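## Zallance two-finger gripper - wrist camera kit

We're really fond of this one. The kit bolts a small camera between wrist and gripper, looking straight out past the fingers, and the simulator model comes with it, so you can sort out your view before you pick up a hex key.

Alun Owen set up our demo cell, and his tip is to tilt the camera until only the fingertips show along the bottom of the picture. You keep nearly all of the view for the job - door pulls, drawers, whatever you're reaching for.
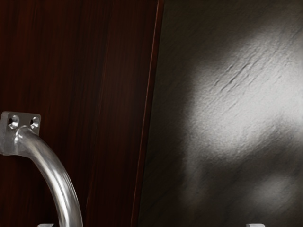
**Do I need to recalibrate after changing the finger pads?**

Only if you've loosened the camera bracket. The pads slide off on their own and leave the mount alone.

Looking after it is lovely and simple:

- Wipe the lens with a dry cloth before each shift
- Check the 2 bracket screws every 240 hours
- Swap the finger pads at 400 hours, or sooner if they've gone shiny
- Save your camera offsets before any firmware update

Spare pads are part no. 2930 and come as a pair. The bracket fits Punix wrists too, with the thin spacer in the bag - do try it!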